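Ticket 3179 — Gerkimley Library, holds shelf and e-book loans
Opened 2024-04-05 by Rajeshwari Poojary

Hello all, and thank you for being so patient with us! Since the catalog moved over to Kaltia, students who place a hold on an e-book get the "ready to borrow" email, click through, and land on a page saying the title has no copies. I first saw it with the poetry collection and then with more than 100 other titles (I stopped checking after that, my tea had gone cold). Print holds are fine — it's only the e-books.

Tried so far: signed out and back in, cleared the browser, used the desk computer and my own laptop, reran the nightly import. The import log shows 226 records in and 165 matched, so my guess is the rest lost their license numbers on the way over.

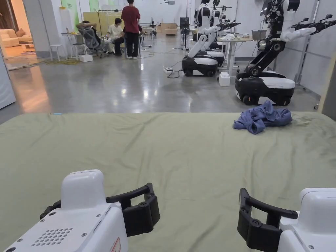
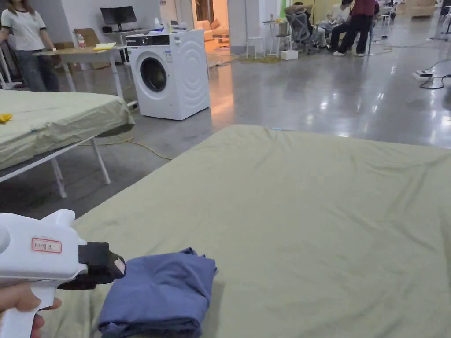
Senthil Pinto: Your guess is a good one, Rajeshwari. The unmatched records still carry the old Pormont prefix, and Kaltia reads that as a different supplier. Could you take the prefix off one title, rerun the import for that title only, and place a test hold? If it opens, I'll do the others in one batch tonight.

Rajeshwari Poojary: Done with the poetry one, and it opened right away! Please go ahead with the batch. I'll leave the ticket open until the reading group has had a try.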